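The first thing I asked about was the name. I'd come to Plarkberg to talk about Drirska, the planning software that tells a robot arm how to take old office computers to bits, and I wanted to know what Drirska stood for. "Nothing at all," said its lead developer, who'd rather be left out of this and let the code have the credit. "It was free and we could all spell it. Mostly."

We had tea (very strong) and got on to the hard part. I'd assumed that would be the seeing. Surely the trick is spotting a connector in all that mess?

"Spotting it is the bit I worry about least now," I was told. "Cables are what keep me up. A motherboard stays where you left it. You nudge a cable and it goes somewhere else, and your lovely plan is out of date."

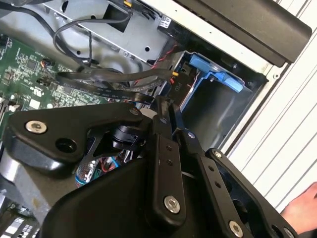

So Drirska doesn't plan very far ahead. It used to work out a whole job in one go, every move from start to finish, and then fall over at the first surprise. The version running since March plans three moves, does one of them, looks again and throws the other two away if it doesn't like what it sees. "It sounds wasteful, and it is a bit wasteful! But planning is cheap. Bending a pin on somebody's board is dear."

I wondered how the arm knows when to stop pushing. There's a force limit for every kind of part, kept in a plain text file that anyone on the team can edit, and there have been rows over that file. Somebody once moved a decimal point and spent 4 hours blaming the camera.

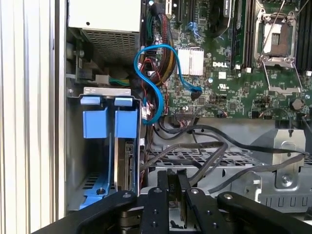
Bergmann, who'd been half listening from the next desk, put in that the text file was still the best decision they'd made, and that the old settings menu at Retix had been six screens deep and hated by everyone who touched it. My host didn't argue — "I wrote two of those screens," came the rather small reply.

What about drives, I asked, seeing as they slide in and out on rails? Easy, surely?

"Getting hold of one is easy. Lining it up is where you earn your money."

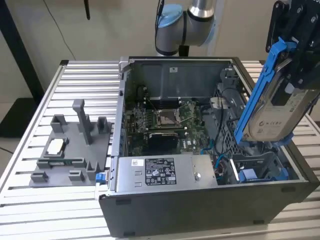 "If you're a tiny bit tilted at the start, you'll jam halfway, and pushing harder makes it worse. So we let the arm go soft sideways and stay stiff in the direction of travel. It took me ages to trust that. You want to grip everything tightly, don't you? I still do, when I'm doing it by hand."

Next on the list is the log viewer, which at the moment prints everything in one enormous column and which I was firmly told not to look at. I looked. It's a very long column.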